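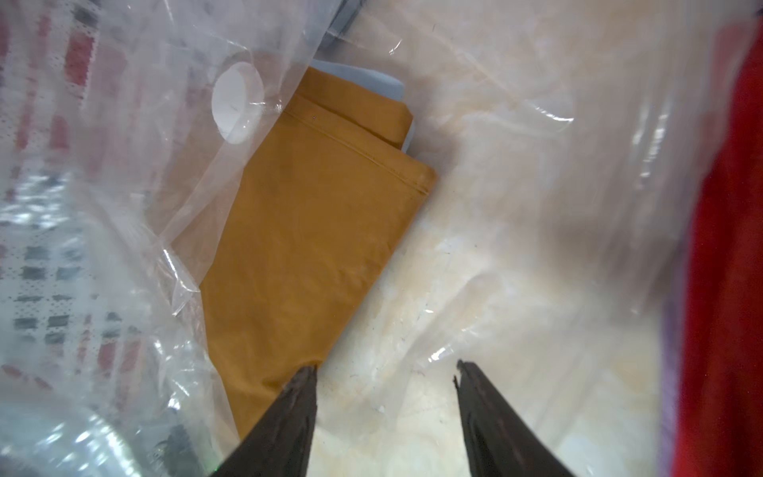
1/ Heat in the ground, and why it runs late

A thread on soil temperature. I've had two probes buried behind the shed at Dodavitz for a bit over a year, one at 740 mm and one at 3 m. The logger is a Naltiveck. It has now stored 3153 readings and I finally plotted them on Tuesday.

2/ The basic idea is old. The sun warms the surface, the surface warms the layer under it, and so on down. Soil is a poor conductor, so each layer takes its time and keeps some of the heat for itself. What reaches the bottom is smaller and later than what went in at the top.

3/ The day and night swing doesn't get far. By half a metre there is almost nothing left of it. My upper probe shows a flat line across any single day, even in January when the bare dirt on top is too hot to stand on in thongs.

4/ The yearly swing gets a lot deeper, and the reason is the length of the cycle. A slow wave has time to soak in before it reverses. Depth of penetration goes with the square root of the period. A year is 365 times longer than a day, so the yearly wave reaches 19 times deeper.

5/ Now the lag. The surface is coldest in July here. The upper probe bottomed out nearly three weeks after that. The lower one was still falling when the wattle had finished and didn't turn until the end of September – eleven weeks behind.

6/ So for part of spring the air is warming, the grass is growing, and the ground at three metres is at its coldest for the year. I knew this from the equation. It was still odd to see it in my own column of figures.

7/ The size of the swing shrinks with the lag. In the ideal case the two are tied together. If you know how late the wave is at a given depth you can work out how much of it is left, without measuring the swing at all. At the lower probe the lag says a quarter of the surface swing should remain. The readings give slightly more.

8/ Miroslava Karpenko asked why slightly more. Best guess is moisture. The equation assumes the same soil all the way down and mine isn't. There's sandy loam on top, then clay. Wet clay conducts better than dry sand, so one number for the whole column is a compromise.

9/ Rain is the other problem. Water running down through soil carries heat with it, and that's a different process from conduction. After the big fall in March the upper probe jumped inside an hour. Conduction can't do that. I've marked those days and left them out of the fit.

10/ A correction to something I posted last winter. I said the heat at three metres was "coming up from the core". That was wrong. Heat does flow up from inside the earth, but per square metre it's thousands of times weaker than sunlight. At this depth what you're measuring is last season's sun.

11/ The book that got me started is a small one from 1970 by a bloke called Saha, found in a box at the tip shop. The theory chapters are shaky. He wants every kind of energy to be heat in the end, and he treats temperature and heat as the same thing, which they aren't. A bath of warm water holds more heat than a cup of boiling water.

12/ His practical chapter is good though. He tells you to pack the hole back in the order the soil came out, and to leave it alone for a full winter before trusting anything. I did the first part and not the second. The early readings drift and I've thrown them away.

13/ On the digging. The deep hole was done with a Nurner hand auger and two extension rods, from the surface. Don't climb into a narrow hole that deep. Sides fall in without warning. The clay took me most of a weekend and the auger handle is now bent.

14/ Calibration, for those who asked. Both probes sat in the same bucket of crushed ice and water before they went in. They disagreed by a fifth of a degree, so I subtract that from the lower one. I can't check it again without digging it up.

15/ Tahsin Munshi is setting up the same thing in heavier black soil, a couple of hours inland. Black soil cracks when it dries, which lets air down, so I expect his summer readings to be messier than mine. We've agreed to log on the hour so the files line up.

16/ Next job is a third probe between the other two. With only two depths I can't tell where the sand stops and the clay starts to matter. I'll put it in once the ground softens up after rain.

17/ The file is plain text, one reading per line, time in standard time with no daylight saving. Message me if you want a copy. The March days are flagged with an R in the last column.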